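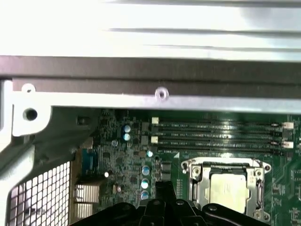 Bench tower, board side. Four DIMM slots, nothing in them.

2019-07-09
Cadstead bench, refurb notes, Dell tower

Opened this one up with the intention of settling the memory question, and I am less settled than when I started. The job sheet says "RAM fault, replace board." I don't believe it. Half the towers that come over from Jamness carry that line, and I'd like to know how many of them had anything done beyond someone hearing a beep and writing down the first thing that came to mind.

What I've got so far:

Slots are bare. The sheet doesn't mention modules being pulled, so either they went missing in transit or they were never there when the fault was logged. If it was the second, then congratulations, the machine beeped with no memory in it, as designed. Need to ask Jamness for their intake record before I spend another hour on this.

Capacitors. Blue-topped cans in a column by the memory, plus a few more scattered above. Everyone's favourite theory is bad caps. Went over the tops with the loupe and a torch at a low angle and couldn't find a dome or any crust around the base. That isn't proof of anything (a cap can be cooked and look lovely) but I'm not going to sign off on a board swap for a look. ESR meter is at Sima's being calibrated. Again.

Labels by the slots start with something like DIMM_CH and then it's down to squinting. Don't guess the order from the latches. Look it up, write it on tape, stick the tape on the case wall. We had a whole batch populated in the wrong order last winter and the only symptom was that they were slow, so it took ages for anyone to complain.

On the Plernwood contact cleaner: the rep's sheet claims a slot is good for 800 insertions after treatment. No method given, no control, no mention of what sort of slot. I used a dab on two other boards and they behaved the same as the ones I'd done with isopropyl and a lint-free swab. Plernwood is dearer. I'd want to see it do something before we reorder.

Also not convinced by the spreadsheet. It has 1,517 units down as "memory related" since we began keeping it, and the drop-down puts that option at the top of the list. Draw your own conclusions about what people pick when it's nearly knock-off time.

Tower is on its side, open face up, power supply and graphics card still in. Everything stays in for the first test so we're only changing one thing.
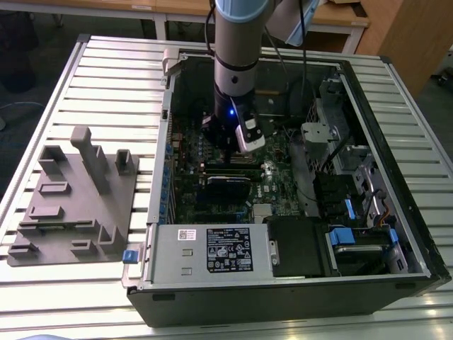
Pull the graphics card first, was the remark pencilled in beside this entry, and boot on the onboard video if the board has it, because a card that's dragging the supply down will give you beeps that look like memory to anyone in a hurry.

Fair enough as far as it goes. My objection is that if I take the card out and put memory in at the same time, and it starts, I've learned nothing about either. So the order will be:

Known good module, single, first slot by the manual. Card left in. Power on, write down the beeps, write down the lights. If it's dead, card out, same module, same slot, try again. Then work the module along the other slots one by one, mains off at the wall between each. Nobody is to "just try" all 4 together.

If a slot fails I want it failed twice, with the module reseated and a second module tried, before it goes on the sheet. My bet is on a perfectly good board and a lazy fault line, but I've been wrong on these Dells before and I'd sooner have the readings.

Supply hasn't been load tested either. The label only tells you what it was meant to do when it left the factory. Put it on the tester once the slots are done, and don't take a spinning fan as a pass.

Still to chase: intake record from Jamness, ESR meter from Sima, board manual (the printed copy in the drawer is for a different model, please bin it).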